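Laundry day at Hostovon House has a new rule, and the rule concerns stuffed animals. After last month's incident with the beanbag frog (we will be finding those beads until spring), anything with a face now gets checked for loose seams before it goes near the drum.

The panda passed. It has been to Mundudora and back in a kid's backpack, and it smells like it. 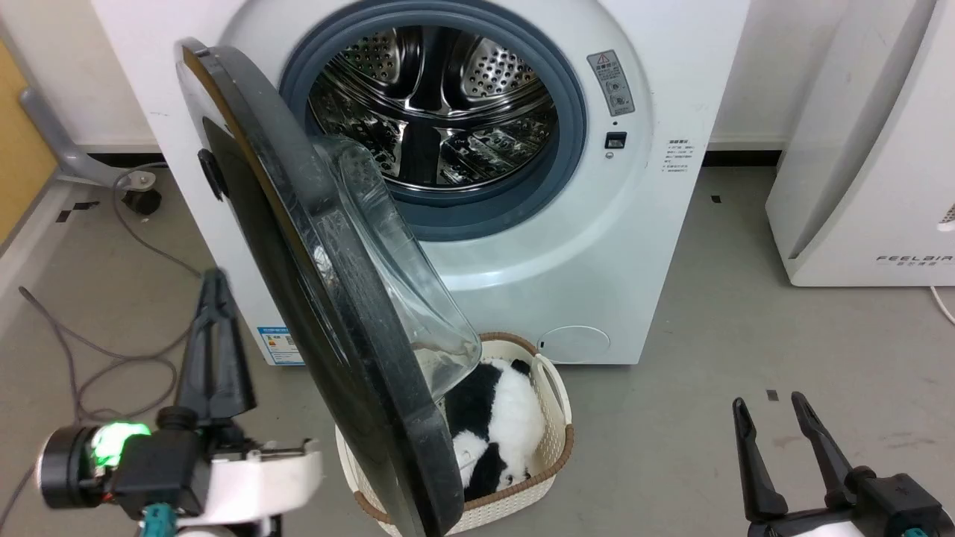 By Meirion Hopkin | 2018-02-23

For anyone else with a bear on the waiting list, the house method goes like this. Zip it into a mesh bag or an old pillowcase. Cold water, gentle cycle, half the soap you think it needs. Leave the door open afterward and wipe down the gray rubber gasket, where fur likes to retire.

Drying takes 24 hours on the rack, longer if the owner keeps coming by to visit. Please don't use the dryer. We tried that with a rabbit named Fotis, and he has looked surprised ever since.

Two slots are left on Saturday morning. Sign up on the sheet by the stairs, and take your own basket home this time.

Hostovon House News | Contact the editor | © 2018 | Back to top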